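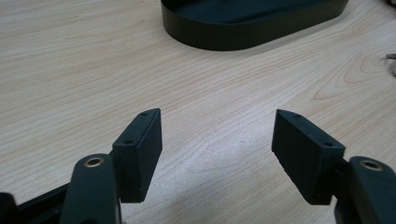
Fathima Amarasinghe told us at her second interview that a table is where things go when they have no place of their own, and that in her house the tray came first and the habit never followed. Similar remarks turned up in many of the diaries kept for the Ditus study in Stuvlow, and we take them up in this section. The question is a narrow one. When a household has a tray or dish meant for keys, clips, coins and the like, how often do those things end up in it, and how often do they end up next to it?

4.2 Put down beside the tray

We use "put-down" for any occasion on which a person lets go of a small item at home without fixing it to anything or shutting it away. The diaries gave us 1000 put-downs. Of these, 198 were made on a table that already had a tray on it. The rest were made on worktops, window sills, shelves, beds and chairs, or on tables with no tray, and are dealt with in section 4.3. Diary keepers wrote down the item, the surface and whether the item was in the tray, beside it or elsewhere on the same table. We had planned to record the distance from the tray as well. This was dropped after the first Monday, when it became clear that people were measuring after they had already moved things.

The word "beside" needs some care. In the coding sheet it means that the item is outside the rim but close enough for a person to reach both without shifting their feet. Under this rule a clip touching the rim and a clip a hand's width away are treated alike. An example of the kind of layout meant is given in Figure 2, in which a black oval tray is empty and a small silver snap hook lies on the wooden tabletop to the right of it.

Figure 2. Snap hook beside an empty tray, coded "beside".

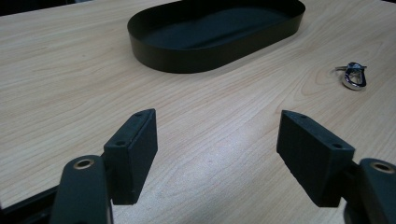

The rule also has to cope with trays that are already full. We had expected that people would put things beside a tray mainly when there was no room in it, and the coding sheet has a separate box for this. The box was seldom ticked. Most entries marked "beside" were made when the tray had nothing in it or held a single item. Several keepers said they had not noticed the tray at all, although they had bought it themselves and could say which shop it came from.

Rims came up often in the follow-up talks. A tray with an upright rim asks for a slightly higher hand than a flat mat does, and the item has to be let go from above or lowered over the edge. On a table the same item can be slid off the fingers in passing. Gervasio Quezada, whose household kept a diary in the Ayala part of town, tried a flat cork mat in place of his tray for the last week and reported that his keys landed on it more often. We do not want to make much of one household. It does agree with the Kodik pilot, where mats did a little better than dishes, but the pilot used hall shelves and had no tables in it.

Clips and snap hooks behaved differently from keys. A bunch of keys makes a noise when it is dropped into a tray, and some keepers said they liked this and listened for it. A clip on its own is light and makes less of a sound. It is also often taken off something else (a bag strap, a lanyard, a dog lead) while the person is still busy with that other thing, so it is put down with the free hand wherever that hand happens to be. In the talks, people remembered where they had left their keys and could only guess at where they had left a clip.

Colour was mentioned by a few. Pale table, dark tray and shiny metal were thought to make small things easy to find again, and one keeper had picked a dark tray for that purpose. We have no figures on this. The diaries did not ask about colour, and the light in a room changes a good deal between breakfast and late evening, when most of the put-downs were made.

Two limits should be noted. Keepers knew they were being asked about trays, and this may have pushed some of them to use the tray more than they otherwise would. Items that were picked up again within a minute were left out of the diaries by most people, whatever our instructions said. The counts in this section are therefore best read as counts of things that stayed where they were put for a while. Items that were moved later the same day are followed up in section 4.4, along with the cases where a second person in the household did the moving.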